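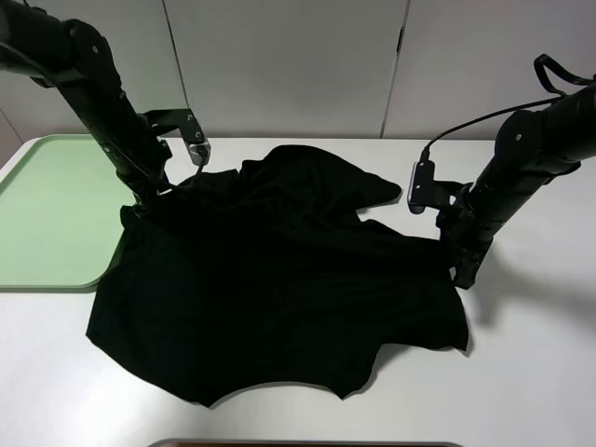

Henok Derese wrote on 1 Jan 2020:
> Has anyone run the Rultport fingers against the Medstead ones on
> dark cloth? Ours lose the edge every time and I can't tell if its
> the grip or the wrist camera. Also which controller are you on?

Camera, I'd bet. Black fabric on a white table, auto exposure goes for the table and the folds turn to mush. Locked exposure on both wrists, much better. Still not great.

Fingers: 29 tries each, same black garment, crumpled start. Rultport got a hem 12 times. Medstead almost double that. Thinner tips, they get under a fold. Rultport just pushes the pile around.

Controller is the Wolde, 2 arms on one box. Had to drop the closing force a lot, default is way too high for cloth. Havent tried the Drekville yet, maybe later.

Can send the logs, just the gripper currents and timestamps. What closing speed are you using?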